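Pranemmont Institute of Applied Handling
Research Facilities | Photo Gallery

Gripper Comparison Program: Hand-Held and Arm-Mounted Tools

The Handling Laboratory compares gripping tools for use with everyday household and office objects. The current program considers two finger designs, known within the laboratory as Geto and Zadetti, each of which may be fitted either to a robot arm or to a hand-held tool carrying its own camera. Both are tested under the same written procedure, so that results obtained by one operator can be set beside those of another.

The program is directed by Yasmine Ouali. Ashraf Hegazy is responsible for the mechanical design of the fingers and their mounting parts, Lahcen Bennani for cameras and calibration, and Fedir Kostiuk for the controllers. Archie Buchanan maintains the test records and schedules bench time for visiting groups.

The gallery presents the laboratory's work by subject. Text accompanying each section has been supplied by the staff member in charge. Page last reviewed 12/04/2026.

Finger Design

Both designs use a pair of opposing fingers moved by a single drive. The Geto finger is stiff throughout and is intended for objects with firm sides. The Zadetti finger has a softer contact pad and closes more slowly. In the October series the Geto fingers gave the more repeatable closing position, while the Zadetti fingers left fewer marks on thin cardboard. Neither design has been adopted as the laboratory standard, and a further series will be needed before a recommendation is made.

Fingers are replaced in pairs. A finger that has been dropped is returned to the workshop for inspection and may not be refitted on the same shift. The hole spacing on the mounting parts was revised after the first series; parts made to the earlier drawing should be returned to Mr. Hegazy.

Controllers

Three control settings are available to operators: position, limited force, and a combined setting in which the fingers close to a set position unless the force limit is reached first. The combined setting is the default for all comparison work. Mr. Kostiuk reports that the most frequent cause of a rejected trial in the last series was a force limit left over from the preceding session. Operators are now required to enter the limit at the start of each session, and the entry is stored with the trial record.

Delay between the operator's trigger and the movement of the fingers is measured before each series. The same cable set is used throughout.

Trial Records

More than 4000 trials have been recorded to date across both finger designs. A trial consists of an approach, a grasp, a lift, and a return to the table. Trials are marked complete, partial, or failed by a reviewer who did not operate the tool. Where reviewers disagree, the trial is passed to Dr. Ouali, whose decision is entered separately so that the original marks remain available.

The standard object list has 13 entries. Substitutions are permitted only when an object is damaged, and the replacement must be recorded before the session resumes. Requests to add objects should be made in writing to Mr. Buchanan.

Camera Placement and Object Selection 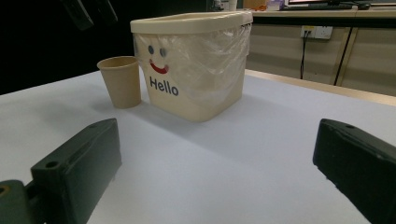 Camera placement on the hand-held tool is set so that the operator's approach can be reviewed from the tool's own point of view. Mr. Bennani asks that both fingertips and the space between them remain in view during an approach, and the mounting is checked against this requirement at the start of a session. Objects are chosen to present different difficulties to the same pair of fingers. A paper cup has a tapering body and a rolled rim, and the height at which it is grasped affects how evenly the fingers meet it. The cream wastebasket with the smiling face and the word "Hello" is taller than the cup and has a thick rim, but its clear liner hangs in folds over the front and one side and catches the light. Reviewers are asked to note any trial in which glare on a liner makes the edge of a rim difficult to judge, and to mark the location of contact only where it can be seen.

Calibration is repeated whenever a camera is removed from its mounting. Calibration files carry the initials of the person who made them and are kept with the session they apply to.

Visits and Inquiries

Academic and industrial groups may apply for bench time in the Handling Laboratory. Applications should state the tool to be tested, its mounting pattern, and the controller it requires. Groups bringing their own fingers should supply two complete pairs.

Inquiries concerning finger drawings: A. Hegazy, Mechanical Design
Inquiries concerning bench time and records: A. Buchanan, Laboratory Office

Return to Research Facilities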